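Disposable coffee cup

A disposable coffee cup is a single-use container for hot or cold drinks, most often made of paper with a thin waterproof lining. It is sold or given away with a drink by cafes, bakeries, gas stations, vending operators and fast food restaurants. The term usually covers the cup together with its lid, and sometimes a cardboard sleeve, a stirrer or a straw.

Disposable cups made from paper came into use in the early twentieth century, at first for drinking water. Cups for hot drinks followed later, once coatings had been found that did not soften or melt. The lidded coffee cup carried out of a shop is mainly a product of the second half of the century.

Terminology

In the United States the usual names are paper cup, coffee cup and to-go cup. In Britain takeaway cup is more common. In German-speaking countries the item is called a Pappbecher or, when sold with coffee in it, a Coffee-to-go-Becher. Trade catalogs separate hot cups from cold cups, the difference being the lining and the number of walls.

History

Before paper cups, travelers on trains and pupils in schools commonly drank from a shared metal dipper or cup. Concern about the spread of disease led several American states to ban the shared cup, and paper cups were sold as a replacement. Early cups were flat-bottomed or cone-shaped and were treated with wax. Wax worked well with cold water but came off in hot drinks.

Polyethylene linings replaced wax for most uses after the middle of the century. Foamed polystyrene cups appeared in the same period and for a long time held a large share of the market for hot drinks, being light and good at keeping heat in. Many cities and states have since restricted foam cups, and paper has taken back much of that share.

Lids changed more slowly. The first lids were flat disks that had to be taken off before drinking. Customers got into the habit of tearing a hole in the lid, and makers responded with tear-back tabs. Raised lids with a small drinking hole came afterward, made partly to leave room for milk foam.

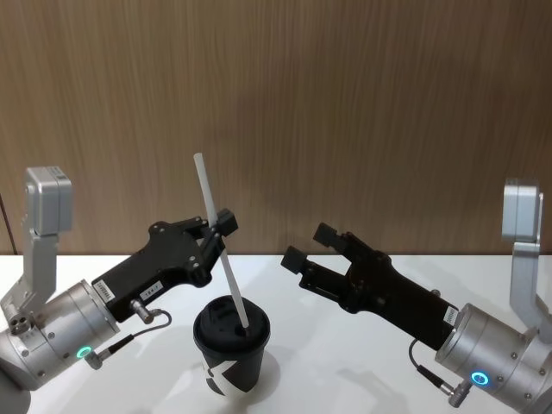

Regional differences remained for a long time. In much of southern Europe coffee was drunk standing at a bar from a china cup, and takeout cups were uncommon outside railroad stations and airports. In northern and central Europe they spread quickly along with chain cafes and bakery counters.

Construction

A paper cup has two main parts, the side wall and the base. The side wall is a curved blank, shaped like a section of a ring, which is wrapped around a tapered form and sealed along one edge. The base is a separate disk with its rim turned down. The lower edge of the side wall is folded inward over this rim and pressed against it. Last, the top of the wall is rolled outward to form a lip. The rolled lip stiffens the cup and gives the lid something to grip.

The board is normally made from virgin wood fiber. Recycled fiber is used in some cups, usually in the outer layers, where it does not touch the drink. The lining is applied to the board before the blanks are cut. It keeps liquid out of the paper and also serves as the glue for the side seam, which is closed with heat or ultrasound.

Three types of wall are common. Single-wall cups are the cheapest and are often handed out with a sleeve. Double-wall cups have a second layer of board around the first with a gap of air between them. Ripple-wall cups have a corrugated outer layer, which is easier to hold and needs no sleeve.

Small and medium-sized factories often buy printed board from an outside supplier. Fornura, a converter based in Zistberg, ran its first forming line on board printed elsewhere and took over its own printing only after adding a second hall. The works' early layout was described by Arne Wegener in a short company history, which gives the opening stock as 12 forming machines and a single lid press.

Printing and design

The outside of the cup is printed flat, before forming. Flexographic printing is used for long runs and offset printing for finer detail. Digital printing is now used for short orders, such as cups for a wedding or a trade fair, where a minimum order of 1,000 pieces is typical of the smaller printers.

Because the blank is curved, artwork has to be bent to match it. A straight horizontal line drawn on a flat sheet would sag once the cup was formed. Designers work from a template supplied by the manufacturer and usually keep text away from the side seam, where a small mismatch between the two edges is hard to avoid. Large, simple shapes cope with this better than fine patterns.

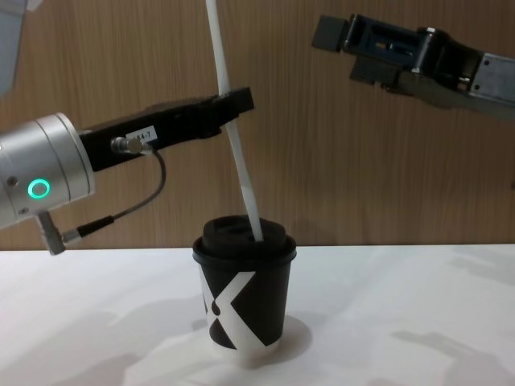

A printed disposable cup with a dark domed lid and a white straw

Dark cups were rare in the early decades, when heavy ink coverage was expensive and tended to rub off in the stack. Better varnishes made full-coverage black, brown and dark green practical. Some cafes prefer dark cups as they hide drips and coffee stains.

Lids

Most lids are thermoformed, meaning that a plastic sheet is heated and drawn over a mold. Polystyrene was the usual material for many years, and polypropylene is now widely used. Molded fiber lids have been sold in growing numbers where plastic lids are taxed or banned.

A lid for hot drinks has a sipping opening near the edge and a much smaller vent hole on the opposite side. Without the vent, air cannot enter as liquid leaves, and the drink comes out in spurts. The upper surface is often recessed so that drips run back toward the opening. Lids are made to fit a stated rim diameter, and cups of several volumes may share a diameter so that one lid will fit all of them.

Lids for cold drinks are commonly flat or domed, with a cross-shaped slit for a straw. The two systems are not always kept apart in use. Straws are put through the sipping opening of hot-drink lids, and hot-drink cups are used for iced coffee, although condensation can weaken a cup that is lined only on the inside.

Sizes

There is no single international standard. American cups are sold by the fluid ounce, with 8, 12, 16 and 20 ounces the most common. European cups are labeled in milliliters, though many are the same cups under a rounded number. Espresso cups of 4 ounces are found nearly everywhere. The stated size may refer to the cup filled to the brim or to a lower fill line, and this has been a regular source of complaints from buyers changing suppliers.

Use in cafes

Cups are delivered in sleeves of 25 or 50 and kept upside down near the machine. Staff may write the order on the side of the cup or mark a box printed for the purpose. Cups that have been stored in a damp room can lose their shape and leak at the base seam, so suppliers advise keeping cartons closed and off the floor.

A survey of bakery counters by Kai Seidel, published in the trade newsletter Brinkmann in July, covered 1,481 takeout sales. Roughly a third of the buyers stayed within sight of the shop until the drink was finished. Seidel suggested that a good part of takeout use has little to do with travel and more to do with a shortage of seats.

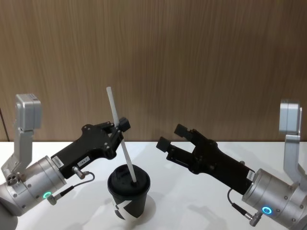
Black paper cup on a white tabletop

Waste and recycling

The lining that makes the cup waterproof also makes it difficult to recycle. In an ordinary paper mill the board and the plastic do not separate in the time allowed, and the cup is removed as a contaminant. Mills with longer pulping times or special screens can recover the fiber. The main obstacle in many towns is collection, as used cups are light, bulky and often still partly full.

Cups lined with polylactic acid are sold as compostable. They break down in industrial composting plants but very slowly in a garden heap, and many plants refuse them because sorters cannot tell them from cups with a polyethylene lining. Water-based dispersion coatings are a newer option and use less material.

Measures against cup waste include charges per cup, discounts for customers who bring their own, and deposit schemes. Under a deposit scheme the customer pays a small sum for a sturdy cup and gets it back at any shop taking part. The Denuvia scheme, which started with a group of bakeries and later added two station kiosks, put 1,833 cups into circulation in its first year. Return rates in such schemes depend heavily on the number of drop-off points.

See also

Cup sleeve
Drinking straw
Food packaging
Reusable cup
Vending machine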